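Hanurero Residence Housekeeping Manual
Section 12: Room Waste, Liners and Wall Hooks

12.1 Purpose of this section

This section sets out how adhesive wall hooks are to be put up in guest rooms and shared rooms, how liners are to be hung on them, and how room wastebaskets are to be emptied, lined and returned to their places. It applies to all housekeeping staff, to evening porters who cover housekeeping duties, and to residents who have chosen to look after their own rooms under the self-care option.

Kitchen waste, glass, batteries and sharps are handled under Section 14 and must not be placed in a room wastebasket at any time. Waste from a room in which a resident has been unwell is handled under the separate sheet headed Illness, kept in the linen office. Where that sheet and this section differ, follow the sheet.

Questions about this section should be addressed to Ayane Takagi in the linen office. Requests for hooks, liners and replacement wastebaskets go to Kohei Arai in stores.

12.2 Items required

Before starting, have the following ready on the cart:

Adhesive wall hook, small, white (one per room, plus spares)
Black liners, small size
Soft cloth, lint-free
Rubbing alcohol in the labeled bottle
Pencil and short rule
Disposable gloves
Large collection sack for the cart

Use only the small liners listed on the stores sheet as item 83. The large black sacks used on the cart are too long for the hook and will reach into the basket below it. Liners that have been opened and put back on the roll should be used first.

CAUTION: Rubbing alcohol is flammable. Keep the bottle closed when it is not in use. Do not use it near a heater, a lit stove or an open flame, and do not leave it in a resident's room.

12.3 Choosing the place for the hook

1. Find the usual place of the wastebasket in the room. In standard rooms this is against the wall beside the desk. In corner rooms it is against the wall to the left of the closet.

2. Choose a point on the wall directly over the basket. The liner, when hung, must end well above the rim so that the basket can be lifted out without catching it.

3. Check that the wall is smooth and painted. The hooks do not hold on textured paper, fabric covering, bare brick or fresh paint. A wall that has been repainted must be left for two full weeks before a hook is applied.

4. Check that the hook will be clear of light switches, outlets, thermostats and the swing of the door.

5. Mark the point lightly in pencil.

Note: Do not place a hook on a wall directly above a bed. If the only open wall is above a bed, hang the liner inside the closet door and record this on the room card.

12.4 Applying the hook

1. Put a small amount of rubbing alcohol on the cloth and wipe an area slightly larger than the hook. Do not use window cleaner, furniture polish or wet wipes. These leave a film and the hook will come away.

2. Let the wall dry completely.

3. Peel the backing from one side of the adhesive strip and press it onto the back of the hook.

4. Peel the remaining backing. Set the hook on the wall over the pencil mark with the open side of the hook facing up.

5. Press firmly over the whole surface of the hook and hold for thirty seconds.

6. Leave the hook unloaded for one hour. Enter the time on the room card so that the next person on duty knows when it may be used.

7. Remove any pencil mark that still shows.

CAUTION: The hook is intended for an empty liner only. Do not hang a filled bag, a coat, a handbag, a damp towel or cleaning equipment on it. A filled bag will pull the strip from the wall and may take the paint with it.

12.5 Emptying the wastebasket

Knock and announce yourself before entering, as described in Section 2. If the resident is resting, leave the room and return after 2:00 p.m.

1. Put on gloves.

2. Look into the basket before touching the liner. If you see broken glass, needles, blades or leaking liquid, stop. Do not press down on the contents. Leave the basket where it is and call the shift lead.

3. Gather the top edges of the liner together and lift it straight up. If the liner sticks to the sides of the basket, tilt the basket and ease the liner out. Do not shake it.

4. Tie the neck of the liner with a single knot and place it in the collection sack on the cart. Do not set it on the carpet, the bed or any chair.

5. Look at the inside of the basket. If it is marked or sticky, take it to the utility sink, wash it with warm water and dish soap, and dry it with a paper towel. A basket must be fully dry before it is lined.

6. Remove your gloves and clean your hands before handling a new liner.

Note: Papers lying beside the basket are not waste. Do not pick up or discard anything that the resident has not placed inside the basket. If you are unsure, leave the item on the desk.

12.6 Hanging the spare liner

A spare liner is kept on the hook in every room so that a basket can be lined again at once, including at night when stores is closed.

1. Take one small liner from the roll and tear it cleanly along the perforation.

2. Lay it flat against the cart top and smooth out the air with the side of your hand.

3. Gather the top of the liner into a narrow neck. The body of the liner should stay flat.

4. Loop the neck over the hook. Pull down gently to make sure that it is seated.

5. Place the wastebasket on the floor beneath it.

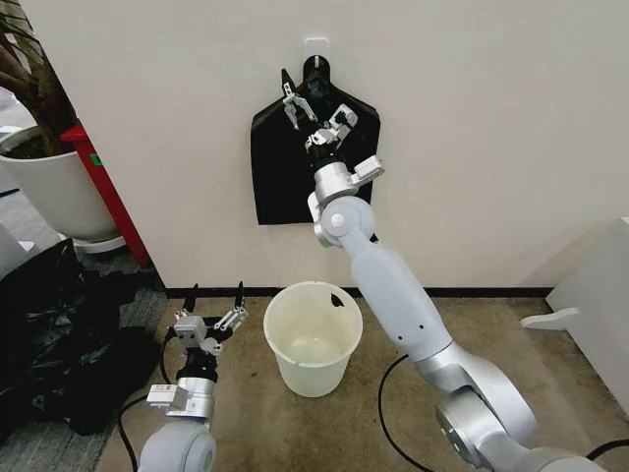

Hanurero Housekeeping Manual, page 359

The black liner hangs from the white wall hook by its gathered top, with the body lying flat below it. The white wastebasket stands on the floor directly underneath. Rooms should be left with the hook, liner and basket in this arrangement.

Note: Hang one liner only. Two or more liners on the same hook tend to slide off together when one is taken.

12.7 Lining the basket from the hook

1. Lift the neck of the liner up and off the hook. Do not pull down or to the side, as this strains the adhesive.

2. Open the liner fully and lower it into the basket.

3. Fold the top edge of the liner over the rim on all sides. The fold should be even and should not hang below the halfway point of the basket.

4. Press the liner lightly into the bottom of the basket to release trapped air.

5. Hang a new spare as described in 12.6.

If the liner tears while it is being opened, place it in the collection sack and use another. Torn liners must not be doubled up or taped.

12.8 Removing or replacing a hook

Hooks are inspected in August of each year and whenever a room changes hands. Replace any hook that has tilted, that moves when touched, or that shows a gap between its back edge and the wall.

1. Remove the liner from the hook.

2. Hold the hook lightly against the wall with one hand.

3. With the other hand, take hold of the tab of the adhesive strip and pull it slowly straight down along the wall. Never pull the strip toward you.

4. When the strip releases, set the hook aside. Hooks may be used again with a new strip. Strips may not.

5. Wipe the wall and check the paint. Report any damage to Shinji Kinoshita in maintenance on the green repair form, giving the room number and the size of the mark.

12.9 Common problems

The hook falls soon after being applied.
The wall was damp or had been cleaned with a product that leaves a film. Clean the wall again with rubbing alcohol, let it dry, and use a new strip.

The liner slips off the hook.
The neck has been gathered too loosely. Take the liner down, gather it again and loop it fully over the hook.

The liner touches the basket.
The hook is too low or a large sack has been used. Check the liner against the stores sheet. If the liner is correct, move the hook higher on the same line.

The resident has moved the basket.
Leave it where the resident has put it. Note the new place on the room card and ask at the next visit whether the hook should be moved as well.

The resident does not want a hook.
No hook is to be applied. Fold the spare liner and place it in the bottom of the basket, under the liner in use. Mark the room card "no hook."

12.10 Records

The room card is to be initialed after each visit. Entries should show whether the basket was emptied, whether a spare liner was hung, and whether the hook was found secure. Completed cards are handed to the linen office at the end of the shift and kept for 12 months.

Approved for use by Reiko Sugawara, Residence Manager. Copies of this section are held in the linen office, in stores and at the porters' desk. Corrections should be written on the copy at the porters' desk and initialed by the person making them.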